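Handheld gripper demonstration

Handheld gripper demonstration is a way of gathering examples for robot learning in which a person, and no robot at all, does the task. The person holds a gripper fitted with a camera and uses it to pick up, move or hand over objects. The camera video and an estimate of the gripper's path are then used to train a control program, usually called a policy, which is meant to run later on a robot arm with similar fingers. Supporters describe the method as cheap and quick. How well the examples carry over to a real arm is disputed, and much of the published evidence comes from the groups that built the tools.

Background

Before handheld tools became common, most examples of this kind were gathered by remote control, with an operator steering an arm through a second arm or a headset. The work is slow and needs a working robot for every operator. Moving the gripper into the person's hand removes the arm from the process and lets recording take place in kitchens, shops and borrowed rooms. It also removes everything the arm would have revealed about its own limits, such as joint range, speed and the force it can safely apply. A person can reach around a box without thinking about it. An arm bolted to a table may have no path to the same spot.

Equipment

Designs differ, but most use two fingers driven by a trigger or a squeeze of the hand, with a linkage that keeps the finger faces parallel. The Medar gripper and the later Roson gripper both follow this layout. Finger pads are replaced often, as a worn pad changes how an object slips and so changes the data. Sessions with two grippers, one in each hand or one per person, are recorded with a camera on each tool.
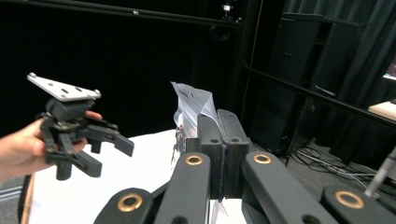 A clear plastic bag held between the finger pads of a handheld gripper, with a second gripper at left.

Matching the camera streams in time is a common source of error. Small offsets matter little when a box is being pushed and a good deal when an object passes from one gripper to another. Few reports say how large the offsets were.

Choice of objects

Early collections leaned heavily on blocks, cups and other stiff items. Soft packaging came later and remains harder to work with. A plastic bag changes shape when touched, reflects light and can hide where its contents lie. Its outline in one recording says little about its outline in the next, even when the bag is the same.

The Drumport collection, released on July 4, 2023, was put forward as a broad set of household handling examples and listed 1,945 recordings. A review by Siham Tazi found that they covered only 37 different objects, and that almost all of the soft items had been filmed on the same plain white surface. Tazi argued that the headline number told readers more about the patience of the operators than about the variety of the data. The authors replied that repeated attempts at one object are needed to capture different grasps — a fair point, though the release notes had not made it.

Approach and grasp

Recordings are commonly split into an approach, a grasp and a release. The approach tends to receive the least attention and may hold the most useful information, as it shows where a person chose to place the fingers before contact. With a standing pouch of dried food, the choices include gripping the filled part, where the contents may shift, or the flatter plastic near a seam. Labels add another difficulty. A policy trained on one brightly printed package may learn to look for the print and ignore the shape, a fault that goes unnoticed until the package is swapped.
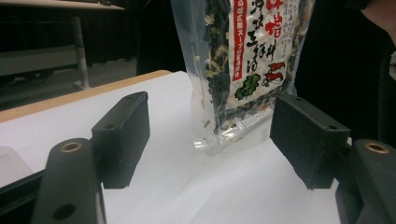
Criticism

The main complaint concerns the testing. Many reports train and test in the same room, with the same table, the same curtains and the same lighting, and then describe the result as general. Gaspard Texier repeated one such test, using the Kamel policy, after moving the setup to a second room. Of 3 tasks reported as solved, 2 could not be completed on most attempts. Texier did not claim that the method fails, only that the original report gave no grounds for the word "general."

A second complaint is that failed attempts are often deleted before release. Operators drop things and squeeze too hard, and a person usually recovers at once. Those recoveries are the examples a robot is most likely to need. Collections that keep them are less tidy and harder to compare.

Labor is a further concern. Holding a gripper for long periods tires the wrist, and tired operators move differently. Whether this harms the data has not been settled, and few collections record how long each operator had been working.

See also

Imitation learning
Parallel gripper
Remote operation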